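Pince qui glisse sur une poignée de tiroir (projet étudiant)

Posté par zlazar le 9 novembre 2024 – Robotique, niveau débutant

Bonjour,
Nous sommes trois étudiants en licence et nous préparons le projet Skarnov pour l'unité d'enseignement de robotique. Le bras doit ouvrir un tiroir en bois, y prendre une petite assiette verte, puis refermer. Nous avons 640 essais enregistrés et la soutenance est en février. L'ouverture rate encore dans 16 % des cas : la pince se ferme, tire, et glisse le long de la barre.

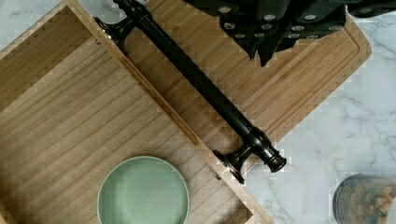

La commande vient d'un modèle appris par imitation, avec deux vues, le poignet et une vue fixe. Nous n'avons pas touché aux doigts d'origine. La poignée est une barre noire cylindrique et brillante, tenue par deux pieds ronds, avec un petit bouton mouluré au bout. Quand la pince arrive près du bouton, c'est là que ça rate le plus. Faut-il changer les doigts ou reprendre des démonstrations ?
Merci d'avance.
Zamfira Lazăr

Ocampo
Les deux, mais commencez par les doigts. Sur un cylindre lisse, deux faces plates ne touchent que sur une ligne. Collez une bande de mousse ou de silicone fin, ou imprimez des mors en V. Ensuite, refaites 67 démonstrations en visant toujours le milieu de la barre, entre les deux pieds. 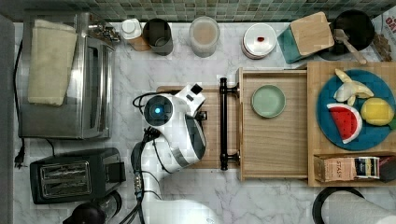
Vérifiez aussi la direction de traction. Si le poignet part un peu de travers, le tiroir se coince et l'effort passe dans la pince. Chez nous c'était 80 % du problème – on avait accusé le modèle pendant des semaines. Tirez à la main avec le bras en mode libre et notez l'angle.

Farkunell
+1 pour la mousse. Ça s'use vite par contre.

Aleck
Je ne suis pas d'accord pour les nouvelles démonstrations tout de suite. Triez d'abord ce que vous avez. Dans nos jeux de données de TP, les mauvais essais venaient presque tous de la même séance.
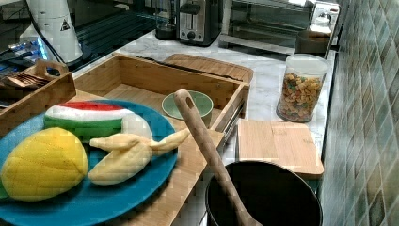 Regardez si les objets changent de place d'un essai à l'autre. Un décor toujours identique donne un modèle qui récite. Et baissez la vitesse juste avant la fermeture, ça ne coûte rien à tester.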